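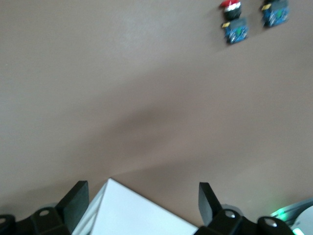
Two of the little blue boards on the table, with a white box-like object in front

Choosing a tabletop and layout for a small electronics bench

Posted in Home Workshop > Benches and Storage
Viewed 1,742 times

I'm finally setting up a proper spot for small electronics and I'm so excited about it! Until now I've worked on the kitchen table and packed everything away before dinner. Last month I cleared out the back bedroom, and now I have a whole table that can stay messy overnight.

The photo at the top is the table with a couple of my little boards on it. They're blue boards with lots of tiny solder points, and the one with the bright red top and white ring is my favorite. I'm building a set of them for a homemade quiz night buzzer, so there will be plenty more parts coming through the room before I'm done.

I love the color of the top. It's a muted taupe-brown, completely plain, and the smooth matte finish doesn't throw glare back at me the way the kitchen table did. But before I settle in for good, I want to get the basics right, and I keep going back and forth on these:

Do I leave the top bare or cover it with a mat? I like how it looks and I'd hate to burn it. On the other hand, the big mats I've seen would hide nearly all of it.

Where does the lamp go? I get a wide, soft shadow running across the table, right through the part where I want to work. It's not terrible, but when I'm looking at solder joints I'd like it gone.

And how do you keep small boards and parts from wandering all over the place? I have a few small white boxes and a drawer unit from Flateck with 12 drawers, which is still sitting on the floor because I can't decide which side it belongs on.

I'm right-handed, the window is on the left, and the outlet is on the wall behind the table. My budget is 80 dollars for whatever's left to buy, and I'd be thrilled to spend less. Tell me what worked for you!

- tinwhistle_bench

3 replies, sorted by most helpful

solderandtoast

Oh, this is a fun stage to be at. I redid my own bench in April and I still walk in some mornings just to look at it, so I get the excitement!

Start with the mat. I'd leave most of the top bare and cover only the patch where the iron comes out. A silicone mat the size of a place mat is plenty. Mine rolls up and stands in a jar when I'm doing something else (sorting, drawing, gluing), and the rest of the table stays free. A plain top with no pattern is a real pleasure for this hobby. My old bench had a speckled finish and every dropped resistor vanished into it. I once spent half an evening hunting for a part that was sitting right in front of my elbow the whole time.

One thing about silicone, though. It can build up static, and dry air makes that worse. If you're handling chips that are fussy about static, get a mat that is sold as static-dissipative, with a snap for a ground cord, and follow the instructions that come with it. For buttons and simple boards I'm fairly relaxed, but I touch something grounded before I pick anything up and I've made a habit of holding boards by the edges.

Don't put the iron's stand on the mat. Put it at the back right corner, with the cord going straight back to the outlet. You want that cord never to cross the space in front of you. I can't say this strongly enough. I caught a cord with my sleeve once and have a little brown comma on my floorboards to remember it by.

Now the light. A wide soft shadow usually means there's one big light a good distance away and something is between it and the table, and very often that something is you. Try this tonight: sit where you'll work, turn off everything except one lamp, and have somebody walk the lamp slowly around the table while you hold your hands in working position. You'll see the good spot right away. For a right-handed person it's usually front left and fairly high, so the shadow of your hand falls away to the right. Then add a second, weaker lamp on the other side. Two lights from opposite sides fill in each other's shadows, and it's so much easier on the eyes.

I use an 800 lumen bulb on the left and a dimmer one on the right, both the same color temperature. Mismatched bulbs made everything look slightly off to me and it took ages to figure out what was bugging me. If your lamps have swing arms, clamp them to the back edge of the table so the bases don't eat up your space. Check the thickness of your top before buying clamps!

For the boards, I give each one a parking space. A shallow tray lined with paper works great, and you can write on the paper: needs a wire, tested, waiting for a cap. When the paper gets full of notes I take a picture of it and put in a fresh sheet. Leave a bit of room between boards so the solder points on one don't scrape the parts on its neighbor. If you need to stack them, put a piece of card between.

The drawer unit goes on your left, I'd say, if you use your right hand for tools. Then you can hold a tool in one hand and open a drawer with the other. Put the things you reach for every time in the middle rows. Bottom row is for the heavy stuff you rarely need.

And please come back and show us the buzzer when it's working!

gravelroad62

Leave it bare, get a scrap of tile from the hardware store, solder on that. Cost me next to nothing and I've used the same piece for years. Stick felt dots under it so it doesn't scratch that nice top. Go easy with small parts though, they bounce off tile and go flying.

I wouldn't bother with the second lamp until you've tried just moving the table. Mine used to face the wall with the ceiling light behind me and I was in my own shadow all day. Turned it sideways and that was that.

Drawers on the right for me, but I'm left-handed so do the opposite.

marmalade_and_wire

Great replies already, so I'll stick to the storage part, which is my favorite part of any room!

I love small white boxes for projects. One project, one box. Everything for it goes in together: boards, screws, the scrap of paper with the wiring sketch, the odd spacer you'll swear you don't need. When I want to work on it I take out that one box, and when I stop I put it all back in and the table is clear in a minute. I had the fancy Skasus dividers for a while and they're lovely for sewing things, but the slots were too narrow for boards with tall buttons on top. Measure your tallest piece with the cap on before you buy anything with a lid. I didn't, and I had a whole stack of boxes that wouldn't close.

White is nice inside because small dark parts show up so well. The downside is that white plastic gets grubby. A damp cloth with a drop of dish soap sorts it out, and then let the box dry with the lid off before any parts go back in.

Label the short side as well as the top. If the boxes end up on a shelf you'll only see the short side, and if they're on the table you'll only see the top. I use masking tape and a marker, since projects change names all the time around here. (My "doorbell" box has been a plant waterer for two summers.)

For the 12 drawers I'd do it by kind of part, and leave two of them empty. It feels wasteful on day one and then you find you own a new kind of part you've never had before, and there's a home waiting for it. My layout, top to bottom, in case it helps:

Top rows: resistors, small capacitors, LEDs
Middle rows: buttons and caps, connectors, jumper wires, little switches
Lower rows: spacers and screws, spare boards, batteries
Empty: whatever comes next

Keep loose batteries away from anything metal. I tape over the ends and put them in a drawer with nothing else in it.

A magnetic bowl is wonderful for screws while you're working. Just don't park it beside anything a magnet could upset.

As for the budget, you should be fine. A mat, a second lamp and a roll of tape won't come close to 80 if you already have one lamp you like. I'd put what's left toward a comfortable chair cushion. I'm serious, you'll stay at that table twice as long.

Comments on this thread

tinwhistle_bench: These are fantastic, thank you all so much! I did the lamp walk tonight with my sister holding the lamp and we found the spot in a few minutes. Front left, up high, just like you said. I've clamped it there for now and the difference when I'm looking at joints is huge. Drawers are going on the left. I haven't decided about tile or mat yet - I may start with the tile because I have a spare one from the bathroom.

solderandtoast: Yay! Spare bathroom tile is a great start. Check that it sits flat before you trust it with the iron.

gravelroad62: Glazed side up, easier to wipe.

tinwhistle_bench: Will do, glazed side up. One more thing, does anyone put a lip on the front edge of the table? I've already had one cap roll off and under the radiator.

marmalade_and_wire: I do! A strip of soft foam draft tape along the front edge, the kind for windows. It stops nearly everything that rolls, it's kind to your wrists, and it peels off when it gets ratty. Try a short piece at one end first to be sure the glue comes away cleanly from your finish.

tinwhistle_bench: Oh that's clever, I've got half a roll left over from winter. Going to dig it out now!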